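Arnitz Opens Orders for Bin-to-Bin Starter Kit

Arnitz is taking orders in March for its Drusotano kit, a bench package for shops that want to try small-part sorting with one arm. Buyers get a two-finger gripper, a pair of blue bins and a tape plan for marking the table into squares. 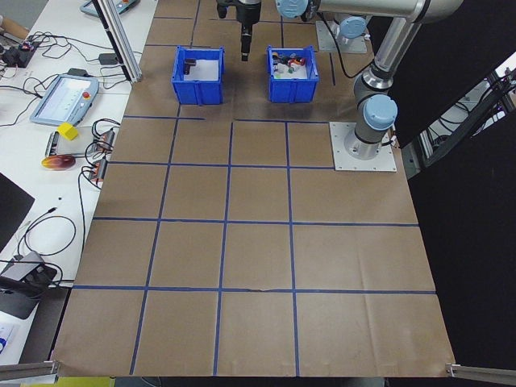 The kit ships with 56 practice routines. Ignacio Toledo, who handles orders, asks buyers to send their table size first.

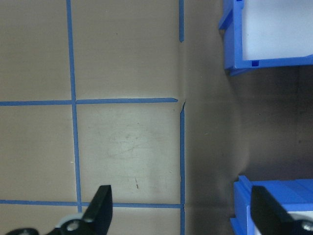
Reading time: 1 min

Spare fingers are sold separately at $190 a pair. Setup help by phone is included for the first 200 kits.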